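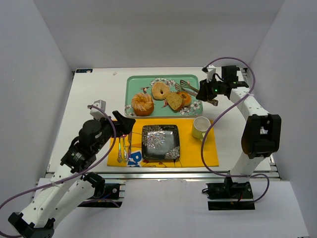

The bread tray and the black plate, with the yellow-orange placemat in front.

Seltora Breakfast Table: progress report, June

Hello again from the kitchen end of the building! I promised a proper update once the serving table was up, and it's up, so make yourself a coffee because I have plenty to say about bread.

First, the short version for anyone reading this between meetings. The breakfast table is set, the tray and tongs arrangement is settled, we are inside the budget, and I have two things I'd like a yes or no on before the next payment. Those are at the bottom.

Where the money has gone

You gave us 2,000 for the year, and up to now we've spent 149 on tableware and 111 on bread. The tableware figure covers the tray, the plates, the placemats, the tongs and a box of paper napkins that I bought too early and that are now living on top of the fridge. Most of it came from the Bastent clearance shelf, so please don't expect everything to match. I had a whole matching set picked out at first (white, very tidy, a bit like a dentist's) and then I saw what it cost and put it back.

What we ended up with is much more cheerful anyway. The tray is mint green with white blossoms printed on it and a couple of little reddish-brown birds, and I am very fond of it. It has a slightly raised rim, which I was glad of when I was carrying bagels down the hallway. The plate is black and shiny with big silvery flowers. On the yellow-orange placemat it looks bold, I'll admit, but people can see where they're meant to put their breakfast, and that was the point!

The bread

We have been buying from De Graaf since the start and I'd like to keep going. They do a mixed bag that changes a little from one order to the next, so there is always something on the tray that people haven't tried. For the setup you see at the top I put out a big round bread ring with a rough, pale crust, a pale bagel, a smaller glossy one and a cut piece with a speckled yellowish-brown crumb. That's four things on one tray, and I think it's the right amount. I tried more in the early weeks and everything ended up in a pile, with the small bagels hiding under the big stuff and people digging for them.

The bread ring is the one everybody asks about. It's thick and it's a devil to cut, so from next month I'm going to slice it in the kitchen before it goes out. The bagels can stay whole. I did try cutting them all in half for a while and they went hard by mid-morning, and I had a lot of sad bagel halves to turn into croutons. (The croutons were great. I'd still prefer not to make that many again.)

Order size is the thing I got wrong early on. I was ordering for a full house every time, and the early bus brings people in waves. We now take a smaller bag and keep a few extras in the freezer, and I've thrown away much less bread since.

Tongs

I know the tongs took up half of my last report, so I'll be brief. People now use them! We started with a pair that had tiny pinchy ends, fine for sugar cubes and hopeless for anything with a crust. The new metal pair has flat, slotted ends like little spatulas, and they can get hold of a bagel without squashing it. They rest across the tray with the handle sticking out past the rim, so you can pick them up without reaching over the food. I had bought a separate dish for them to sit in. It got ignored completely, so it's in the cupboard and I'll find it another job.

I'd like a second pair for the busy half hour after 8 a.m., when there's a line and one person is standing there thinking hard about which bagel they want.

Placemats

A small thing, but it has made a difference to my mornings. The bright placemat goes directly in front of the tray with the plate in the middle of it, and it catches a good share of the crumbs. I shake it out over the sink and it's ready for the next person. It's cloth, so it goes in the wash with the dish towels at the end of the week. I wash it cool because I don't trust the print along the bottom edge to survive a hot one.

I had meant to buy a whole stack of these, and the shop had run out. Grukix has something similar in plain colors, and I've asked them for a price on 12. I'm waiting to hear back.

What hasn't gone so well

The toaster. I said in spring that we'd have one by now and we don't. The outlet by the table is on the same circuit as the coffee urn, and I don't want to be the person who knocks out the lights at breakfast. I've asked building services to take a look, but I haven't been given a date. Until then people eat their bagels as they come, and I get comments about it, mostly friendly ones.

I'm also behind on the labels. I want a little card for each kind of bread with the ingredients on it, particularly for anyone avoiding seeds or eggs. De Graaf sent me the ingredient lists and they're sitting in my inbox. That is first on my list for this month, ahead of anything prettier.

Next

Cards, a second pair of tongs, and a try at putting soft butter out in small dishes so there isn't one big tub with crumbs in it. I'd also like to add fruit, probably just apples and bananas to begin with, and see what gets eaten before I commit to a regular order.

Two things I need from you

Can I move what's left of the tableware money over to bread for the second half of the year? Apart from the placemats and the tongs I don't expect to buy anything else for the table.

And are you happy for me to sign up with De Graaf for a standing order? They'd deliver to the side door at 7 a.m., and I could stop driving over there with the back seat full of paper bags. I'd need to let them know before the end of June.

Receipts are in the shared folder, including the one for the napkins.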